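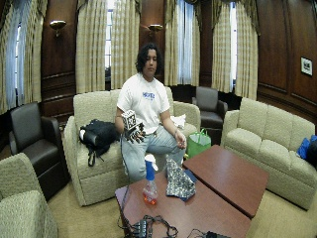
Glove on, cable down to the coffee table, in the paneled lounge at Brulside.

Two days of grippers and gloves at Brulside

Posted Apr 6, 2020

I finally have my notes from the October visit typed up, and reading them back made me want to go again right away. Several of you in the Vernside group asked what the Brulside open days are like, so I've put in more than I would for a normal newsletter piece. Skip to the gripper part if that's all you care about!

Getting there first. The bus from Vernside takes 80 minutes and drops you at the bottom of the hill, and then it's a walk up a long drive with no sidewalk. Bring decent shoes. Sign-in is in the main building, and from there you're more or less free to wander between the workshop downstairs and the lounge, where the controllers were being tried out.

I went straight to the lounge. It has dark wood paneling, long cream curtains and big soft sofas, and it turned out to be a lovely place to learn how to drive a robot hand (I've done this kind of thing on a metal stool under a buzzing light, and I know which I prefer). The controller getting most of the attention was a black sensor glove. There's a small white cube on the back of the hand with square black-and-white markers on its faces. A camera reads the markers to work out where your hand is and which way it's turned, and the glove itself takes care of the fingers.

What I loved was how little there is to learn. You sit down, put the glove on, hold your hand out in front of you, and curl your fingers. The hand downstairs was on a screen for us, and when I closed my thumb and first finger it closed its own, with a lag I could notice but got used to inside a minute. I picked up a foam block on my second try. The first one I knocked clean off the bench.

It's not perfect. If you roll your wrist too far, the camera loses the cube and the arm stops where it is until you come back. Stopping is what you'd want it to do, but it breaks your rhythm. The cable is thin and doesn't weigh anything, though I was always a little aware of it near my knee. And the glove comes in one size. My fingers are short, and the fingertip readings were off until we ran the calibration again.

The other controller was a handheld one with a trigger, the Clodura. Much simpler: squeeze to close, let go to open. For plain pick and place I was faster with it, and I think most people would be. Where it fell behind was anything with cloth. Trying to pinch one layer of a folded towel with a trigger is maddening, and with the glove I got it almost every time.

Then down to the workshop for the grippers. Eglītis had brought 4 of them, all on the same make of arm, with a box of the same objects at each bench so you could compare fairly. My notes, in the order I tried them:

Two-finger parallel, hard pads. Quick, strong, great on boxes. It dented a paper cup.

Two-finger parallel, soft pads. My favorite of the day! The same speed as the first one and it held the cup without crushing it. The pads are rated for up to 1,000 hours and they slide off without tools.

Three-finger. Beautiful on round things, awkward on anything flat. I spent far too long with a tennis ball here.

Suction cup. Brilliant on a smooth carton and useless on the towel, as you'd guess. Louder than I expected, too.

The soft pads with the glove made the best pair by a long way. I'd still take the trigger if I had to move a hundred cartons before lunch.

Lunch was soup and rye bread, and the coffee was good. Ask at sign-in about the glove sessions, as they fill up early and there's a sheet to put your name on. I'm hoping to get a second turn on the next visit, this time left-handed, if they have a left glove by then.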